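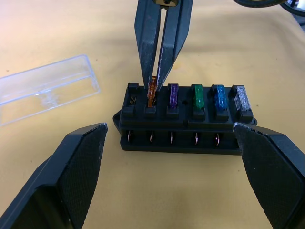
캠핑 트레일러 보조 배터리 배선 개선 보고서
전기설비기초 과목 팀 과제
작성: Ritva Ruotsalainen, Châu Tạ
제출일: 2023년 12월 28일

1. 과제 배경
우리 팀은 Purnton 야영장에서 대여용으로 쓰는 소형 트레일러 한 대의 12V 배선을 조사하였다. 이 트레일러는 실내등, 물펌프, 환풍기, USB 충전구를 보조 배터리 하나로 쓴다. 10월 첫 방문 때 관리 담당자에게서 물펌프를 켜면 실내등이 어두워진다는 말을 들었고, 이 현상의 원인을 찾는 것을 과제 주제로 정하였다.

2. 조사 방법
배터리 단자와 각 부하 입력단에서 전압을 측정하였다. 측정은 부하를 하나씩 켠 상태와 모두 켠 상태로 나누어 하였다. 전선 굵기는 피복 표기를 읽어 기록하였고, 표기가 지워진 구간은 버니어 캘리퍼스로 도체 지름을 재었다. 기존 도면이 없어서 배선도는 새로 그렸다. 바닥 밑으로 지나가는 구간은 확인하는 데 시간이 많이 걸렸다.

3. 조사 결과
물펌프와 실내등이 같은 공급선을 나누어 쓰고 있었다. 배터리에서 분기점까지의 길이는 7m이고 전선 단면적은 2㎟였다. 펌프가 기동할 때 분기점 전압이 눈에 띄게 떨어졌으나 배터리 단자 전압은 거의 변하지 않았다. 따라서 배터리 노화보다는 공급선의 전압강하를 주된 원인으로 판단하였다. 차체 접지 볼트 한 곳에도 녹이 있었다. 이 부분을 닦고 다시 조인 뒤 측정값이 조금 나아졌지만 실내등이 어두워지는 현상은 남았다.

4. 개선안
물펌프 회로를 따로 분리하고 공급선을 6㎟로 교체하는 안을 세웠다. 퓨즈는 부하의 정격전류뿐 아니라 전선의 허용전류도 함께 보고 골라야 한다. 굵은 선에서 가는 선으로 갈라지는 지점에는 가는 선에 맞는 퓨즈를 둔다. USB 충전구 회로는 10A 이하로 제한한다. 블레이드 퓨즈는 색만 보고 고르지 않고 몸체에 적힌 용량을 확인한 뒤 꽂는다.
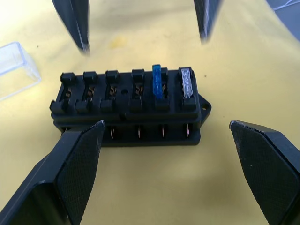 5. 한계와 남은 일
겨울철 저온에서의 배터리 용량 변화는 측정하지 못하였다. 펌프의 기동전류도 클램프 미터의 응답 속도가 느려 정확한 최댓값을 얻지 못하였다. 야영장 측은 다음 개장 전에 공급선을 교체할 예정이며, 교체 후 같은 지점에서 전압을 다시 재기로 하였다. 새 배선도 사본은 트레일러 안 수납장 문에 붙여 두었다.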